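4.2 Reported print runs

The figure of 3000 sheets for the first Skundberg local issue is repeated in every handbook we consulted, and all of them lead back to one undated note by a dealer. We do not think it should be used. 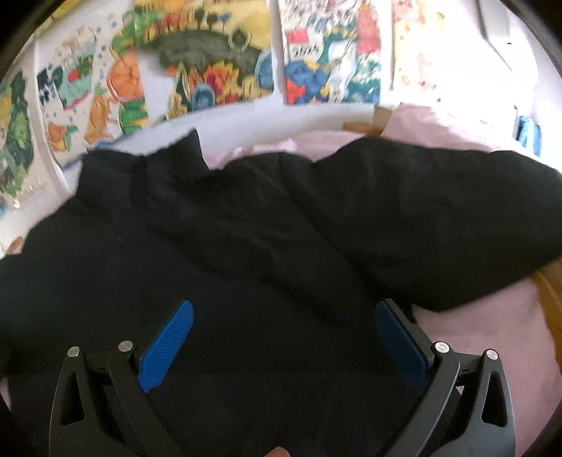
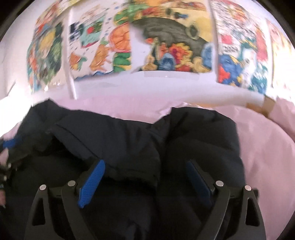
Figure 7. Black garment in front of five colorful sheets on a white background.

Van der Merwe accepts the note because its paper matches Kasik stock. So does the paper of the later reprints. Of the 104 covers listed by Modise and Moon, only 8 carry a Grundirby postmark that can be read in full, and two of those look doubtful to us. A survival estimate built on so few covers can support nearly any print run. Adams's claim that the Mkhize printer destroyed the stones in January is no better supported, and we leave it out of Table 3.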